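Trundunance 2 is out, and it finally knows what a sleeve is

Monday, May 6, 2024

I've been poking at the new Trundunance release all weekend and I have to say, the folks at Trement have been busy! If you missed the first version, it's a planning package for cloth handling. You feed it a view of a garment, it suggests where to grab and which way to pull, and your own controller does the rest. Version 1 was fine with towels and pretty hopeless with anything that had stuffing in it.

The big change in version 2 is the grasp planner. It used to hunt for edges, so a quilted coat with seams running everywhere drove it nuts. Now it looks for spots where the fabric bulges enough to pinch, and it scores each one before committing. Trement says the new model learned from 2000 hand-guided demos, all on clothes in ordinary bedrooms, with the covers and clutter left in.
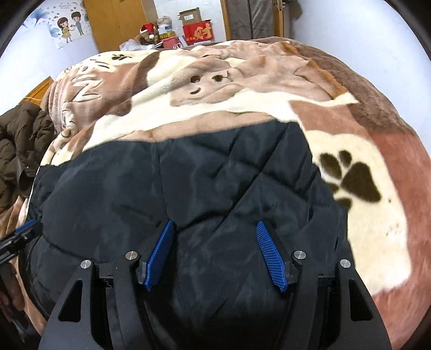
Blue finger pads on a black quilted puffer jacket, spread over a plush blanket.

Black jackets get their own section in the release notes, and I'm glad. Dark shiny nylon is miserable for depth estimates – mine used to come back full of holes. The notes claim 80 percent of first grasps on puffy garments now land on a usable fold. I haven't measured that myself, but my old failure clips look a lot better when I replay them through the new planner.

There's a small tooling update too. The Wendt viewer lets you scrub through a demo and see the planner's top picks at each step, and it opens a long recording in under 30 seconds on my tired laptop. The Hoder export plugin still crashes if your file names have spaces in them (ask me how I know).

Zippers and hoods aren't handled yet. Trement has those down for August, along with two-handed folding, and the upgrade is free if you already have version 1.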